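Filming your event: the questions I get asked most

I've been filming conferences, award nights and the odd school play for a long while now, and the same questions land in my inbox every week. So I've put my answers in one place. If yours isn't covered, drop me a line!

How many cameras do I need?

For a talk with one speaker, two. One stays wide on the stage and the other follows the face. For a panel I like three, mostly so I can catch people reacting (the nodding, the eye rolling, all the good stuff). At the Grokthorpe open day we got by with one, and I regretted it the whole way through the edit.

Do you record the sound separately?

Always. I take a feed from the sound desk and clip a mic on the speaker too. People will forgive a slightly soft picture, but they'll click away from bad audio in seconds. If your venue has no desk, tell me early and I'll bring my own kit.

How long should the finished video be?

Shorter than you want it to be, sorry! For a highlights film I aim for 80 seconds. Full talks can run as long as they like, because the folks watching those really want to be there. The longest I've delivered was 42 minutes, for Prantl, and people did stick with it.
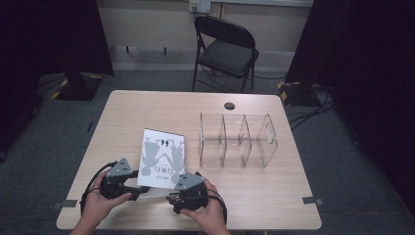
Can you film a product demo at the same event?

Yes, and I love doing them. Give me a side room and half an hour before the doors open. Keep the background plain and let the hands do the talking. A pale tabletop with a white book on it and a pair of hands coming in from the bottom is plenty to look at, and viewers get to see things from the side of the person doing the work. Nassoro Minja, who edits with me, will beg you to do every action twice, slowly. Please listen to him.

Do I need permission from the audience?

Put a notice at the entrance and a line on the booking form. I also like to keep a few rows out of shot for anyone who'd rather not appear. In Prurnau we did that in a hall that seats 600 and it was no trouble at all.

When do I get the files?

Highlights within a week, full talks within three. May is my craziest month, so add a few days if you're booking then.

What if I hate the first cut?

Then we fix it! Two rounds of changes are included. Pascal Le Goff sent me 33 notes on his first one and we're still friends.

Do you travel?

Happily. I just charge for the train and a bed if it's a late finish.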